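견적서

수요일 오전 10시, 나는 플라타브홀름 2층 회의실에서 견적서 두 장을 나란히 놓고 있었다. 한 장은 스코르카르, 한 장은 카스프르자크였다. 스코르카르는 팔 한 쌍에 3,000만 원을 불렀고 설치비는 따로였다. 카스프르자크는 총액이 더 높았지만 교육과 예비 그리퍼가 들어 있었다.

"올해 안에 써야 하는 돈이에요." 팀장이 말했다. "내년으로 못 넘겨요."

우리는 조화 화분을 선물용으로 포장해 파는 회사였다. 성수기마다 사람을 20명씩 더 뽑았고, 9월이면 면접만 보다가 한 달이 갔다. 팀장은 그 돈의 일부를 장비로 돌리고 싶어 했다. 나는 유지비 칸이 비어 있는 표를 들고 아래층으로 내려갔다.

작업실에서는 팔 두 개가 화분 쪽으로 뻗어 있었다. 나는 부스 앞에 서서 표의 빈칸을 들여다보았다.

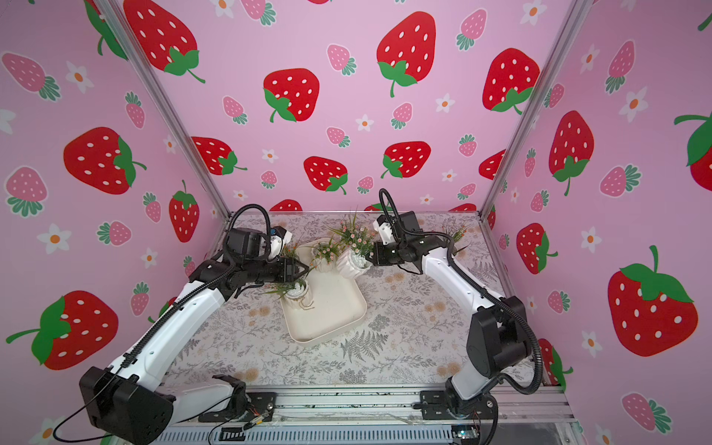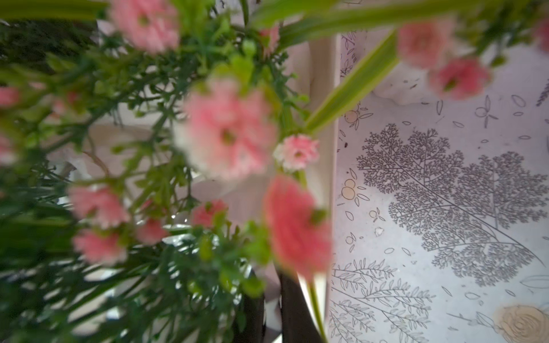

딸기 무늬 부스의 작업대, 그리고 가까이에서 본 분홍색 조화.

"그리퍼 손가락은 얼마나 자주 갈아요?" 내가 물었다.

담당자는 모니터에서 눈을 떼지 않았다. "꽃만 잡으면 오래가요. 화분은 좀 다르고요."

"숫자로 적어야 해요."

"그럼 일 년에 두 번으로 적으세요."

나는 그렇게 적었다. 케이블 교체비와 보험료도 적었다. 바닥 공사는 건물주에게 물어봐야 해서 물음표를 남겼다. 루넬로 창고로 옮길 경우의 운송비는 19번 줄에 있었는데, 작년 단가 그대로였다. 운송 회사에 전화를 걸었더니 점심시간이라고 했다.

다시 올라가니 팀장은 카스프르자크 쪽 견적서에 연필로 밑줄을 긋고 있었다.

"교육이 며칠이래요?"

"사흘이요. 세 명까지."

"우리는 네 명인데."

나는 한 명 추가 비용을 문의하는 메일을 썼다. 보내기 전에 스코르카르에도 같은 질문을 붙였다. 답이 오면 표를 새로 뽑기로 하고, 우리는 밥을 먹으러 나갔다.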